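Subject: Re: [club-robotics] tray task, episode counts and what's left

Replying to the whole list so the Wellden people see it too.

> How many demos do we have for the tray task, and are we still
> aiming for 500 before the Gakik round? Also, is the chip bag
> staying in? I thought we'd agreed on rigid objects only.

We have 564 recorded. After throwing out the ones with tracking dropouts it comes to 531, so we're past 500 already. I'd still like another 50 with the tray on the left, as most of the early ones have it on the right and the policy leans that way.

The chip bag is staying in. The Gakik rules say "household items, soft packaging included," and a set of only boxes and caps won't get us through that. Current layout, both grippers on: 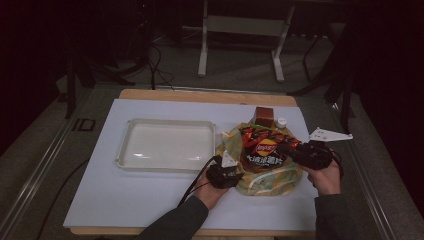

Staltdale wrote back off-list that their team dropped soft bags last year, after their grippers kept pinching the wrapper and letting go halfway to the tray. They suggested closing from both sides at once and lifting slowly, and they asked whether we score a dropped bag as a failure or let the operator try again.

My answer for now is that one retry is fine, two is a failure. Please mark it in the episode notes either way. A lot of the notes are blank.

Other things:

- Check that the marker plates are tight before you start. A loose one ruins the whole run.
- Keep the gripper cables on your side of the table.
- Start with the tray empty every time.
- Badawi has the spare batteries until the end of September.

I'll upload the cleaned set tonight – the old folder stays up until someone has tested the new one. If you can take an evening slot for the last 50, reply here and say which one.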